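Workshop Floor Technician, Cable Management and Workstation Layout
Kernton, Fesside site
Reference 3440. Posted Thu 29 July

Full time, on site, ground-level work. Reports to Kiran Vishwakarma, facilities.

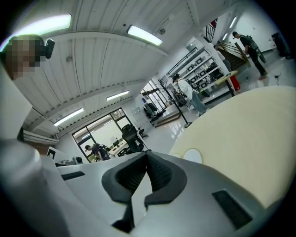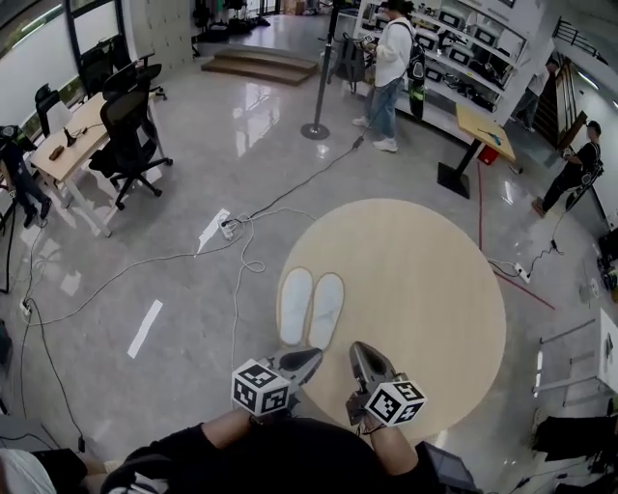
The technician keeps the main hall at Fesside in working order: power distribution at floor level, marked standing positions, desks and chairs, ceiling lighting, and the storage of bags and equipment along the walls. The hall is used as one open space, and the layout is changed often. Power is currently run to people from strips on the floor, with gray and white cables crossing between them, and the first assignment is to replace that arrangement with fixed routes. Standing positions are set with the round light-wood mat with the footprint outlines, and floor limits with white tape; the technician will own the layout drawing these are placed from. Overhead work covers the fluorescent fixtures between the white beams.

Duties

Route, label and strain-relieve all temporary power and signal cable. Cable crossing a walking route goes under a ramp or overhead.
Inspect power strips and cords before the start of each shift. Remove damaged items from service and tag them.
Lay out and renew floor tape. Old tape and adhesive residue are removed before new tape goes down.
Set out mats, step platforms, stanchions and tripods according to the day's layout sheet, and return them to storage at close.
Keep desks clear of equipment that has no assigned user. Check casters and gas lifts on office chairs.
Replace failed tubes and report faults in ballasts or wiring to the electrical contractor. The technician doesn't open fixed wiring.
Maintain the storage area, including the inventory of bags and their contents. The inventory is kept in Kadum; training is given in the first week.
Sweep and damp-mop the hall floor at close. Only the approved cleaner is used on the finish.

Project for the first 3 months

Anju Pandey has drawn up a revised floor plan with 20 workstation positions. The technician will measure the hall against the plan, mark out the positions, and work with the contractor, Agarwal, on the location of overhead power drops. Installation is scheduled for November. Until then the floor strips remain in use, and no strip may be plugged into another.

Required

Two years in workshop, stage, exhibition or laboratory setup, or in a similar trade.
Ability to read a dimensioned floor plan and mark it out with a tape measure and chalk line.
Working knowledge of load limits for portable power strips and extension cords.
Safe use of a stepladder. Comfortable kneeling and working at floor level for part of each shift.
Ability to lift 50 lb, and more with a second person.
Written English sufficient for fault reports and labels.

Useful but not required

Scissor lift certification.
Experience with cable tray or raceway.
Basic CAD, enough to revise an existing drawing.

Hours and conditions

Monday through Friday, 7:00 a.m. to 3:30 p.m., with a half-hour unpaid lunch. One late shift every second week for layout changes, ending at 9:00 p.m. Late shifts are paid at time and a half. Closed-toe shoes with a non-marking sole are required on the floor. Kernton supplies gloves, knee pads and hand tools. A boot allowance of $100 is paid after the probation period.

The position is permanent after probation. Pay is set by experience, on the facilities technician scale, and the scale is sent to every applicant invited to the practical test.

Selection

Applications are read by Bartosz Grabowska and Kaj Damgaard. Selected applicants have a phone call and then a practical test on site. The test consists of marking out one workstation from a drawing, routing and labeling a set of cables to it, and writing a short fault report. Tools are provided. Travel costs for the test are reimbursed against receipts.

To apply, send a resume of no more than two pages and the names of two references to the facilities office at Kernton, quoting the reference number. A cover letter isn't needed. Questions on the shift pattern go to Cristóvão Prata at the same office.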